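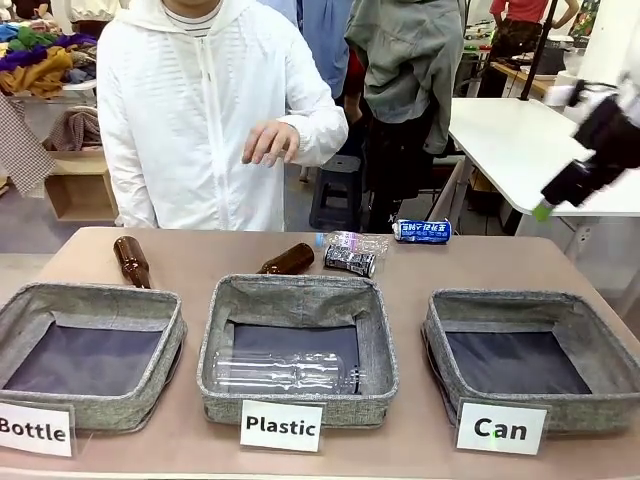 发件人：Genalyn Javier
收件人：Kerneo 用户讨论列表
日期：2021年3月7日 星期日
主题：Re: 透明瓶子的抓取位姿老是跳，大家怎么处理？

各位好，

先跟楼主说声抱歉，你的信我周中就看到了，一直想坐下来好好回，结果手头的事一件接一件，拖到周末才泡上茶慢慢写。

> 我们在用 Kerneo 做瓶罐分拣，玻璃瓶和易拉罐都还好，
> 一到透明塑料瓶，深度图上就是一片窟窿，
> 估出来的抓取位姿每一帧都在跳，规划器跟着反复重算，
> 机械臂在半空犹豫半天才下去。
> 是该换相机，还是该在软件上想办法？
> 另外类别和筐子的对应关系你们写在哪里？

看得我直点头，这些坑我们在 Handville 这边一个不落地踩过。我们的台子跟你说的很像，三只灰色布筐并排，标签写着 Bottle、Plastic、Can，后面散放着棕色玻璃瓶、捏皱的透明塑料瓶和压扁的罐子。相机我建议先别急着换，钱留着，软件上还有不少余地。

先说位姿跳动。我们一开始也是逐帧估计、逐帧发给规划器，效果跟你描述的一模一样。后来改成在 RGB 图上先做实例分割，拿到瓶子的轮廓，深度空洞的地方干脆不信它，用桌面平面加上轮廓的主轴去推瓶身的朝向和大致高度。桌面平面只在启动时标一次，很稳。然后在感知和规划之间加了一层很薄的缓冲：同一个目标连着几帧的位姿差别不大，才算“锁定”，锁定以后规划器只拿这一个，除非目标从视野里消失或者明显挪了位置。我们的窗口是 200 毫秒，你可以从这个值开始试，短了还是会抖，长了又显得迟钝。

捏扁的瓶子要另外小心。瓶身一皱，反光就乱，主轴有时会歪到瓶盖那边去。我们的办法有点笨，给每个轮廓算出几个候选抓取点，按轮廓宽度和离邻近物体的距离打分，挤在一起的先不碰，把旁边的拿走了再回头看。易拉罐压扁之后也适用。说到训练数据，我们最早那批有 1,000 张图，几乎全是完好的瓶子，模型看见皱的就发懵；补到 3,000 张，把压扁的、侧躺的、互相挨着的都放进去，分割结果才像个样子。真要我说，这一步比调任何参数都管用，就是标注的时候眼睛累。

还有一个容易忽略的地方：筐里的东西。塑料瓶放进筐以后，相机照样看得见，我们有一版程序就很认真地想把刚放好的瓶子再抓出来，放回原来的筐里（是的，看了好一会儿才明白它在忙什么！）。现在三只筐的区域都做了掩膜，落在里面的检测结果一律不进任务队列，但保留在碰撞场景里，放置高度也会跟着往上抬一点。筐子是软的，筐口的位置会变，所以掩膜边缘我们往外多留了 40 个像素。

再说类别和筐子的对应。千万别写死在行为树里，我们写死过，换一次筐的顺序就要改三个地方，总有一处忘掉。现在是一个单独的配置文件，类别名对应标签名，启动时读一遍标签卡上的字，再把标签名绑到实际的筐位坐标上。标签字又粗又黑，识别起来不难，难的是边上那只筐有时候标签进不全视野，只读到半个词。我们的处理是读不全就停下来请人确认，不让程序去猜。棕色玻璃瓶归 Bottle，透明塑料瓶归 Plastic，英文里两样都叫 bottle，配置里最好把类别名写成 glass_bottle 和 plastic_bottle，我们因为这个吵过两次，都不值得。

规划那边你没细说，我就多嘴一句。如果你用的还是默认的重规划策略，建议看看 Fragkou 那个插件，它允许在接近段沿用旧轨迹，只修正末端一小截，目标微动时就不用整条重来。文档写得比较简略，January 那版（就是一月份发的）里示例的坐标系还写反了，照抄会往桌子外面伸，第一次跑请把速度调低，手放在急停上。桌边有人的时候，人的手也会进到视野里，我们把手单独作为一类来检测，一出现就暂停下发轨迹，等手离开再继续，不参与前面说的那套锁定逻辑。

回放工具我们用的是 Bulell，能把分割结果、锁定状态和规划器的请求放在同一条时间轴上看，查这种“到底是谁在抖”的问题特别省心。你要是方便，录一小段出问题的日志发到列表里，最好带上原始深度图，我下周找个晚上跑一遍看看。缓冲层那段代码不长，我整理掉里面乱七八糟的注释就贴上来，变量名请大家多包涵。

另外想问问列表里的各位，有没有人试过用偏振片来对付透明瓶？我一直好奇，又一直没动手。

祝大家周末愉快，
Genalyn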